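Cuaderno de taller - miércoles, 16 de diciembre de 2020

Masa madre Kos, tercera tanda. La harina de Praltport absorbe más agua que la de septiembre, o eso dice mi espalda después de amasarla. He dejado 323 g en el bote y he tirado el resto con menos pena de la debida.
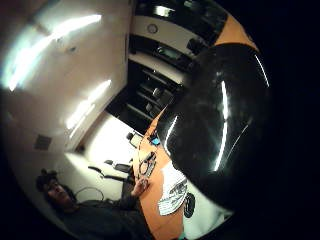
Tirarlo es de bárbaros, haz tortitas - respuesta sin firma al margen, con tinta verde. Tomo nota. Las tortitas de la tanda anterior siguen en el congelador, donde gozan de excelente salud.

El horno Skikunov marca lo que le apetece. El termómetro suelto y el suyo discrepan hasta 9 grados; me fío del suelto, que al menos es barato. Mañana repito con la puerta cerrada de verdad.

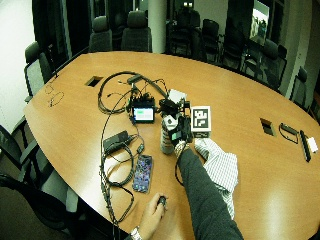 Mesa de reuniones, con sus dos huecos para cables.

Fermentación en bloque: lenta. Dos pliegues y a la nevera. La corteza de la hogaza B parece teja de Ullcombe, y la miga, argamasa de la misma obra.

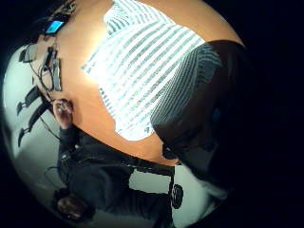 Irene Valcárcel
Responsable de masas y fermentos

Pendiente: comprar sal, rascar el banetón, averiguar quién alimenta el bote con centeno sin apuntarlo. El olor a manzana verde se nota desde el pasillo.

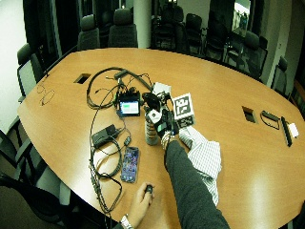

Desde Ullcombe contestan que el centeno es inocente y que la culpa la tiene el agua fría. Puede ser. Pruebo con agua templada en el bote 2 y dejo el otro como está.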